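Muda de outono nas toutinegras: o que as penas de voo dizem sobre a idade

Sânziana Neagu
10 de janeiro de 2019

A determinação da idade em passeriformes pequenos assenta, na maior parte dos casos, na extensão da muda pós-juvenil. Nas toutinegras, as aves do primeiro ano conservam as primárias e quase todas as secundárias crescidas no ninho, ao passo que substituem as penas do corpo e um número variável de coberturas. O contraste entre as duas gerações de penas mantém-se legível durante todo o inverno, desde que a ave seja observada com luz difusa e a asa aberta no ângulo correto.

Na estação de anilhagem de Timanar, o protocolo prevê a leitura da asa antes de qualquer medição biométrica. O anilhador abre a asa esquerda, examina as grandes coberturas de fora para dentro e regista o ponto em que surge a mudança de tom. As coberturas juvenis são mais curtas, de bordo mais gasto e de tonalidade acastanhada. As coberturas novas apresentam bordo denso e cor mais saturada.

A estação processou 2518 capturas na última campanha, das quais 1416 corresponderam a toutinegras-de-barrete. Nesta espécie o barrete resolve o sexo, mas nem sempre a idade: alguns machos do primeiro ano conservam penas castanhas dispersas entre as pretas, outros completam a muda da cabeça e ficam indistinguíveis dos adultos a essa distância. A asa continua a ser o critério principal.

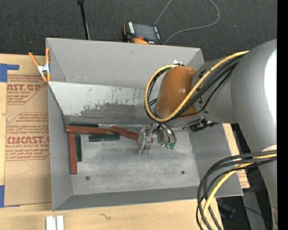 Interior da cuba metálica, com marcas de desgaste nas paredes e no fundo.

O desgaste das retrizes serve de critério auxiliar. As penas juvenis da cauda tendem a ser mais estreitas e pontiagudas, com barbas menos densas. Convém, no entanto, não decidir apenas pela cauda. Uma ave que tenha perdido retrizes por acidente volta a crescê-las com forma adulta, seja qual for a idade, e a leitura isolada conduz a erro. Em Werndale, onde o mesmo protocolo foi adotado em maio, as fichas passaram a incluir um campo próprio para retrizes de crescimento irregular.

Quando os critérios divergem, a ficha recebe o código 2, que indica ave completamente crescida de idade indeterminada. O código 4 fica reservado às aves nascidas antes do ano civil corrente, cujo ano exato de nascimento se desconhece. A tentação de forçar uma classificação é maior nos dias de muitas capturas, e um código 2 bem atribuído tem mais utilidade na análise do que uma idade duvidosa.

A partir de janeiro a leitura complica-se. A abrasão aproxima o aspeto das duas gerações de coberturas e o limite de muda exige comparação com a álula e com as coberturas primárias, que nas aves jovens costumam permanecer por substituir.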